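Solving on a white table, do you use a mat?
Puzzle Tables forum > Hardware and setup > Surfaces

dtully
Posted Sep 30, 2021

Moved my solving spot to the white table in the back room because the desk got taken over by paperwork. I put a black mat down on it and I've been using an ordinary 3x3 with a black plastic body and stickers.
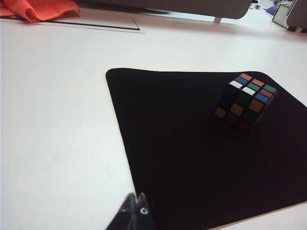

I like the table a lot for size, but I have two problems with it. First, the mat walks. If I drop the cube hard at the end of a solve the mat ends up at an angle and I have to straighten it before the next one. Second, the light. My lamp is overhead, so the top face is bright and the side facing me is dark. Yellow I can pick out fine. Dark blue and dark green on the shaded side look nearly the same as the plastic, and I lose time in inspection because I keep tilting the cube to check.

I average 20 seconds on a good evening. I'm not going to any competitions before January, so I have time to change things. Should I get a different mat, a different lamp, or a stickerless cube? I would like to buy one thing and not all three.

Diarmuid Tully

cornerswap
Lamp. The mat has nothing to do with your blue/green problem. Light coming straight down will always leave the sides dark. Put it in front of you and a little to the left, about head height, pointed at the far edge of the mat.

ksakamoto
I disagree a little with cornerswap. The mat does matter. A black mat takes in whatever light gets past the cube, and a white table throws some of it back up onto the side faces. Try a few solves with the mat pulled away and the cube directly on the table. I think you will see the lower stickers better.

I wouldn't solve that way permanently, because it's loud and it will mark up the table, but it costs nothing to try.

halfturn_hal
Light gray mat. Had a black one for years, switched, never went back.

cornerswap
ksakamoto, the amount of light you get bounced off a table is small next to what you get from moving the lamp two feet. And the white has its own problem. After an hour of looking at a bright table my eyes are tired and the dark colors look even darker. The black mat is helping him there if anything.

ksakamoto
Maybe. My table is white too and I don't get tired eyes from it, but my room has a window on the side and I mostly practice in the afternoon. At night with one overhead lamp it could be different.

dtully
Thanks. I tried with no mat tonight. It's a bit better for the bottom row, but the noise is terrible and my wife asked what I was hammering. Mat is back on.

I haven't moved the lamp yet. It's a ceiling fixture, so "move the lamp" means buying a lamp.

pllparrot
What are the stickers? If they are the darker shade set, you could just resticker. Green especially. There's a bright green and a bright blue that don't get anywhere near each other even in bad light. I did mine with a Vultari half-bright set and it took me one evening.

dtully
No idea what shade they are. They came on the cube. On the top face they look vivid, so I never thought about it until I sat down at this table.

pllparrot
Then they might be OK. Check them in daylight next to each other. If they look fine by the window it's the light and if they look close by the window it's the stickers.

Mrs_Edge
For the mat sliding: shelf liner. The rubbery kind with holes, sold on a roll in the kitchen aisle. Cut a piece a little smaller than the mat and put it underneath. Mine hasn't moved since I did it.

Wipe the table first. A smooth table with a bit of dust on it is what lets the mat skate, and shelf liner won't grip dust either.

halfturn_hal
Or just wash the back of the mat. Dish soap, cool water, leave it flat to dry. Do not put it over a chair or it'll have a bend in it forever. Ask me how I know.

Mrs_Edge
That works too if the back is rubber. Some of the cheaper ones have nothing on the back.

quietlayers
Going to be the one to say stickerless. The black plastic is half of the trouble. Dark blue next to black in shadow is always going to be a low contrast pair. With a stickerless cube the piece is the color, so there is no black line around it and nothing for it to fade into. I switched to a Semaan and dropped two seconds in a month.

cornerswap
You dropped two seconds because it was a newer cube.

quietlayers
Some of it, sure. But my inspection got better right away, the first night. I wasn't turning faster the first night.

ksakamoto
I use black plastic and I prefer it. The black border makes it easy for me to see where one piece stops and the next starts. When I try a friend's stickerless cube the colors run together, mostly orange and red. I think people get used to one and then the other looks wrong.

Diarmuid, you have orange and red on the same face under strong light all the time. Do you mix those up at all?

dtully
No, never. Orange and red are fine for me. It's only blue and green, and only on the side that is away from the light.

ksakamoto
Then I would keep the cube.

lowercasejay
where on the mat do you set the cube down? i used to start with it up near the far edge and it meant i was leaning over it and blocking my own light. pull it in closer to you. sounds dumb but try it

dtully
Up by the top edge, usually toward the right. I'm right-handed and that's where it lands. I'll try it closer in.

halfturn_hal
Also, how big is the mat? If you have a timer on there you want it centered on you and not hanging out to one side.

dtully
Big enough that I don't use all of it. I haven't put the timer out on this table yet, I've been timing with my phone, which I know is bad.

Mrs_Edge
It's fine for practice. Put the phone on the mat and not on the bare table or it'll slide too.

pllparrot
Back to lamps, in case it helps someone with the same question. I have a clamp lamp from Draltby, the one with the long arm. 300 lumens on the low setting, which is plenty for one mat. The clamp needs a table edge with some overhang, so check under yours before ordering. My first table had a frame right up against the edge and the clamp wouldn't close.

cornerswap
300 is low for a ceiling light but right for a desk lamp that close. Any more and you start getting glare on the stickers, which is worse than shadow. If your stickers are glossy, put the lamp higher and use less of it.

quietlayers
No glare on stickerless, just saying.

cornerswap
There is absolutely glare on glossy stickerless plastic. You've got a frosted one.

quietlayers
OK, true, mine is frosted.

newish_nan
Can I ask a beginner question in here? I'm at 75 seconds. Does any of this matter for me or should I just practice? I solve on a couch cushion.

ksakamoto
Just practice. A table will help because you can rest the cube and look at it during inspection, but the mat and the lamp are small things. At 75 your time is going into pauses between steps. Try to turn slower and look ahead.

halfturn_hal
Get off the cushion though. Any table with a towel on it is good.

newish_nan
Towel I can do. Thank you both.

dtully
Update for anyone reading. I wiped down the table and washed the back of the mat the way Hal said, and it holds much better. It still shifts if I really slam the cube, so I'll pick up some of the liner too.

Pulled the cube in closer to me like lowercasejay suggested. My head was in the way of the light more than I thought. Side faces are still dark, but I'm tilting less.

Checked the stickers by the window. Blue and green are clearly different in daylight. So it's the lamp. I looked under the table and there's room for a clamp, so I ordered the Draltby one. I'm keeping the cube and the black mat.

ksakamoto
Good. Please post your inspection times before and after. I still think the light mat would help and I'd like to be wrong with numbers.

Kazuhiro Sakamoto

quietlayers
And if it doesn't work, stickerless.

cornerswap
Put the lamp to the left if you're right-handed. Otherwise your own hand throws the shadow.

Mrs_Edge
Valulmont has the liner on the bottom shelf by the drawer organizers, if you have one near you. Get the narrow roll.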